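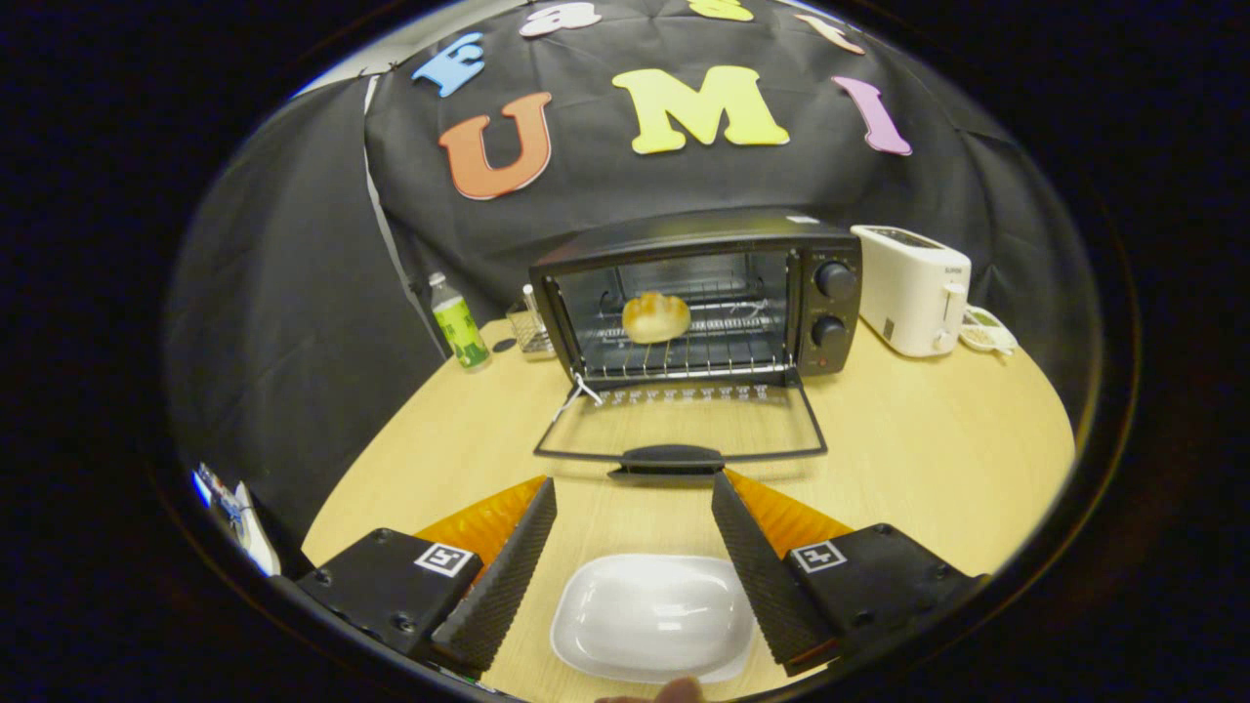

12/18/21 — Results day

The board put the results up at nine this morning and the site went down at two minutes past. I got in at twenty to ten on my phone, standing in the kitchen. 3815 candidates sat the papers in our district, and the notice gave the pass rate by school before you could get to your own number, so I had to scroll through all of that first.

I passed everything. Chemistry is lower than I wanted, 4 marks under the grade I put down on the Tusunham form. English and history were both better than the mocks.

Lerkham did well. Mateja Dimitrov came first in science for the school and Kulsoom Jafri first in commerce. There are 13 distinctions, against 9 last year. Arsalan passed math on his second try and rang me before I had found my own page, so I heard his marks first. Faisal has to resit physics in June. He said he was fine about it. I didn't push him.

Mrs. Wallner sent a message to the whole class at eleven. She said anyone thinking of a recheck should come and see her on Monday with the printed slip, and that the fee is per paper. I haven't decided. Dad thinks I should do it for chemistry. Mom thinks the fee is a waste, as last year hardly any marks moved.

Walked over to school after lunch anyway. The office was shut but the list was taped inside the glass door, and a few of us stood and read it again. Xia took a photo for her grandmother. Nearly everyone had gone by three.

Tonight I wrote to Tusunham asking if they will hold the place with the chemistry mark as it is. Kept it short. I also need to find my birth certificate, the form wants a copy and I think it is still at Aunt Sonora's — call her tomorrow.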